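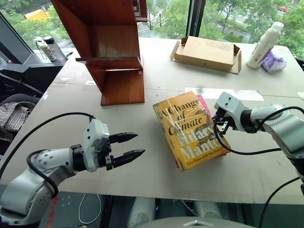
A reader at Dedcombe wrote in that the July sheet told her to check the book drop but never said what counted as a fail. Fair point. The reworked list has a pass line for each item.

Home | Branches | Forms | Building Checks | Contact

Branch Library Walk-Through, Dedcombe
October 2024

Mark each line P (pass), F (fail) or N (not looked at). Write a comment for every F.

1. Book drop – P
Flap closes on its own, lock turns, cart inside rolls freely. It is a fail if the flap stays open, or if a hand can reach the cart from outside.
Comment: Hinge squeaks. Oiled during the check.

2. Shelving, adult fiction – F
No lean, no missing pins, nothing stored on top of the end units.
Comment: Two pins missing in the M to P bay. Bottom shelf emptied until the Rainer pins come in. The old Bisitz pins are too thin and should not be used as a stopgap.

3. Shelving, children's – P
All units fixed to the wall. Pull each one toward you at shoulder height. Any movement is a fail.

4. Step stools – P
Rubber feet present, brake holds under weight.
Comment: One stool has a worn foot but still grips. Look again next time.

5. Jacket covers and repairs – P
Check the returns for split film, sharp corners and lifted tape. Loose film goes to the mending shelf before the book goes out again.
Comment: Some older covers are creased. Creasing alone is a pass.

6. Aisles and exits – F
Clear width of 36 inches, exit signs lit, doors open with one push.
Comment: Donation boxes in the rear aisle, same as July. Moved while I was there. They need a permanent spot – the rear aisle isn't one.

7. Windows and blinds – P
Cords tied up out of reach, latches catch, sills dry.

8. Fire extinguishers – P
Needle in the green, pin and seal in place, tag signed.
Comment: Tag 1047 by the front desk is hard to read. Ask for a new one at the next service.

9. Humidity, local history room – F
Reading must be under 65 percent.
Comment: Flado meter was flat, so no reading taken. Marked F and not N because the dead battery is ours to fix. Replace it and read again within the week.

10. Public computers – N
Room was booked for a class.

Failed items stay open until the branch sends back a signed sheet.

Recent items
Mending Shelf Supplies, Order Form
Step Stool Recall Notice
Book Drop Flap Adjustment
Walk-Through Sheet, July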